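Gerkville Household List — archive
Thread: Re: Countertop scraps bin, does anybody need one?
Date: 22 August 2018
From: list member, Hakbridge side

I have let this go by for a couple of rounds, but the last message has pushed me into typing. Quoting it in full for anyone who has been deleting the thread unread, and I wouldn't blame you.

> We switched to a separate scraps container on the counter last
> December and I can't imagine going back. Everything goes in it:
> peels, rinds, coffee grounds, the ends of the bread. No more
> walking over to the trash can with dripping hands. The kitchen
> smells better, the trash bag lasts longer, and the kids have
> learned to sort without being told.
>
> My feeling is that the big lined bin is finished as an idea. If
> you have to put a plastic bag in something, you have the wrong
> thing. The Memard one has a lid and a filter and it washes out in
> the sink. It was 39 dollars and worth every cent. I would urge
> everybody on the list to get one before the fruit flies start.
>
> For crumbs and bits on the table we just use a damp cloth and
> wipe them into the container. We got rid of our dustpan at the
> same time and haven't missed it.

A few things in there don't match my kitchen at all, and I suspect they don't match a lot of other people's.

Start with the 39 dollars. I went and looked at the Memard one in the hardware store in Westerberg. It's a nice enough little pail. It also takes a filter that has to be replaced, and the pack on the shelf next to it had a price on it too. I didn't see any mention of filters in the message above beyond the fact that there is one. If you bought yours in December you must have changed it by now. What did that come to? I'm asking because whenever one of these gadgets gets praised on this list, the refills get left out of the sum.

Then the smell. A closed container with wet peel in it, in August, on a counter that gets the afternoon sun, smells like a closed container with wet peel in it. I had one of these for 5 weeks. Mine was from a different maker, but it had a lid and it had a filter. The first time I opened it after a long weekend away I carried it straight out to the yard and hosed it off from a distance. I did empty it before we left, too. There was a bit of melon stuck to the underside of the rim, and that was enough.

I grant that an open bin with a bag in it smells as well if you leave it. But you pick up the bag, tie it and take it out, and the bin underneath is clean. With the pail you have to wash the thing itself, every time, including the groove the lid sits in. I would like to hear from someone who washes that groove every time. The message says it "washes out in the sink," which I'm sure it does. So does a bathtub sponge.

As for the bag lasting longer: yes, a little. We went from taking it out every second day to every third. I kept a tally on the side of the fridge because I was being told by several people at once that I'd see a huge difference. I didn't. Most of what fills our bag is wrapping, and the pail does nothing about wrapping.

Now the cloth. This is the part I really can't go along with. A damp cloth is fine for a ring left by a glass. It is no good for a heap of orange peel, or for a rind with flesh still on it, and it's worse than no good for anything with seeds. What you get is a smear the length of the table and a cloth you then have to rinse, and the rinse water takes half the seeds down the drain. Ask me how I know what's in our trap.

For anything bigger than a crumb I use a dustpan. A plain plastic one that lives in the kitchen and never goes on the floor (we have another one for the floor, in the hall closet, and they look nothing alike, on purpose). Hold it at the edge of the pile, push the pile in, carry it to the bin, tip. One trip and dry hands. I can't see what I'd gain by throwing it out.

A tip for that, and it's the only one I have. Line the bin before you start cutting and not after. And fold the bag well down over the outside. People tuck just an inch over the rim and then tip a heavy panful in, and the whole bag slides down and they're fishing for the edge with two fingers. Leave plenty hanging over the corners. It isn't pretty, but the bag stays put, and when it's time to take it out there's something to grab.

The other thing I'd say is paper. If you're doing a lot of fruit at once, for jam or for a crowd, cover the table in brown kraft paper and tape it. A roll of 200 feet has lasted us since before we moved to the Hakbridge side, and it doesn't need to be cleaned, filtered or ordered from anyone. Drips soak in instead of running. You can shift things around on it and when it gets bad you put down a fresh piece. I've read the objection that this is wasteful. Maybe so. I'd want to see it set against the hot water that goes into washing pails.

Two pictures:

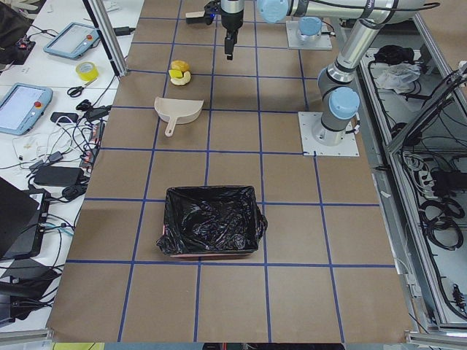 Black bag over a rectangular bin in both, folded well over the rim, brown paper underneath.

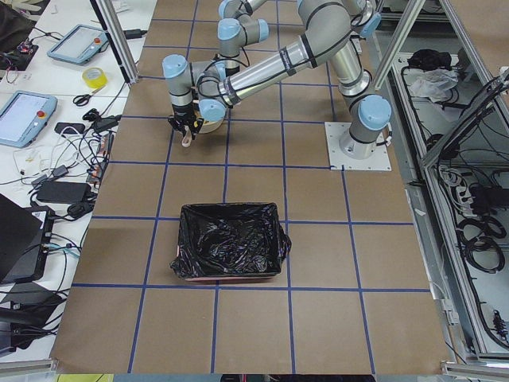

Small question from a lurker on the Westerberg end: does the fold-over trick work with the thin bags, the ones that come on the roll with no drawstring? Mine split at the corner as soon as there's any weight in them, and it's always the corner where I've pulled the most over the side. I've gone up a size twice. Now there's so much slack inside that everything sits in a pouch at the bottom and the bag touches the floor of the bin anyway, so maybe that's what was wrong to begin with.

Also, I have the Memard pail and I want to stick up for it a little. The filter gets changed every 4 months or so in our house, and I'd be lying if I said I remembered every time. Without a fresh one it does smell. I don't wash the groove every time. I wash it when I can see something in it. But I have a bad hip, and the bin is under the sink at the far end, and a small thing on the counter that I can reach is worth some bother to me. I don't think it should replace the bin. I have both. The pail gets emptied into the bin bag at night, and I suppose the first person would say that defeats the purpose.

The dustpan I agree with completely. I tried the cloth for melon once.

— — —

Reply from the Hakbridge side, same thread

Thin bags: don't pull so hard over the corners. Open the bag up all the way first, push the bottom down with your fist until it touches the floor of the bin, and only then fold the rest over. If it's resting on the floor the rim isn't carrying the weight. You had it right with the bigger size, and a bag sitting on the bottom is what you want. It's the stretched ones that split.

I take the point about the hip. I was arguing with the claim that everyone should buy one and throw the rest away, and your way of doing it sounds sensible to me. Every four months on the filter is useful to know as well. It's the first figure anyone has given in this whole thread, and I'd still like to hear what a pack of them costs over a year from the person who started it.

If anyone has a dustpan they were planning to get rid of, ours has a crack along one side and I'd be glad to come and pick yours up. Any color.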